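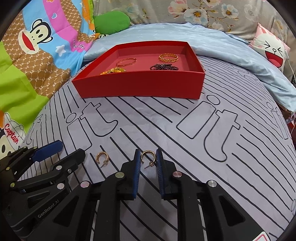
What is a small-object gripper comparison? A bench method for judging how well two or more grippers pick up, hold and put down light fiddly items such as earrings, rings and bead bracelets, using the same items and the same surface each time.

Home | Grippers | Arms | Cameras | Controllers | Recent changes

Small-object gripper comparison (also "trinket test", older pages say "jewellery run") is an informal test for parallel-jaw grippers, hand-held or arm-mounted. Written up by Solomiia Yurchenko at Savside, last revised 19 Jul 2021. Used mostly for rubber-padded jaws. Suction cups not covered, see separate article.

Background

Early gripper tests used blocks and cups. Fine for force, poor for anything thin. Yurchenko's first notes, written in January, listed hoop earrings as the worst item in the set: low, curved, and the post catches. Rostyslav Kuzmenko added bracelets later on, mainly to see what a pad does with something that changes shape when squeezed. Both kinds of item are now standard.

Items

Usually a mix of stiff and floppy. Stiff: hoops, rings, bangles. Floppy: beaded bracelets, single or multi-strand. An open tray with low walls is the normal target. Tall boxes were tried and dropped, the knuckles of most jaws hit the rim before the tips reach the bottom.

Surface

Soft cloth over a mattress is the harder case and the one most often reported. The fingertips can press down past the item, which helps with hoops, but cloth gets pinched along with the piece. A pinch of cloth counts as a fault even if the item comes up. Hard table results should be listed seperately.
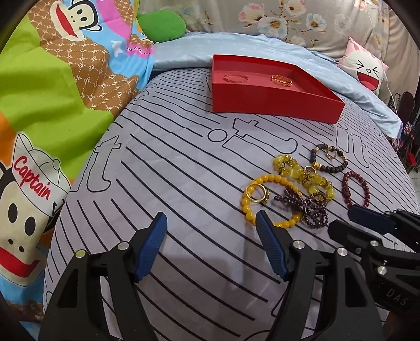 Bracelets are the slow part. A strand gripped at one bead swings, and a tangled one brings its neighbours along. The Savside rule is one piece per lift; two pieces up together is scored as a miss, even when both land in the tray. Murow drops that rule and scores by tray contents only, so figures from the two sites do not compare.

Procedure

Clear the tray. Lay items out by hand, no pattern. Open jaws fully before each approach. Lift, carry, release, back off. No nudging with the second gripper unless the run is marked two-handed. A single run is 30 lifts. Swap operators between runs, not during.

Two-handed runs

Allowed since the second version. One gripper steadies or spreads, the other lifts. Useful for tangles, little gain on hoops. Kuzmenko's view is that two-handed scores say more about the operator than the jaws, and he keeps them out of his tables.

Results

Largest published set is the Prirnham log, 1444 lifts, of which 449 were hoops. Ribbed pads did better on hoops laid flat, smooth pads let go of beads more cleanly. Posts lodging between ribs noted in 135 cases across all items with a post. Savchuk repeated the hoop part with softer rubber and found less slipping but more cloth caught. Pad wear was not recorded in either, which makes late runs hard to read.

Criticism

Operator skill is the main one. A hand-held gripper has a person on the end of it, and people get better over an afternoon. Also no agreed item weights, and no agreed cloth. Camera view gets left out of most reports although a closed jaw can hide a ring completly.

Categories: Grippers | Test methods | Parallel jaws | Pages needing sources

Related articles
Pad materials for parallel jaws
Two-handed handling
Wrist camera placement
Savside scoring rules
Chain and cord handling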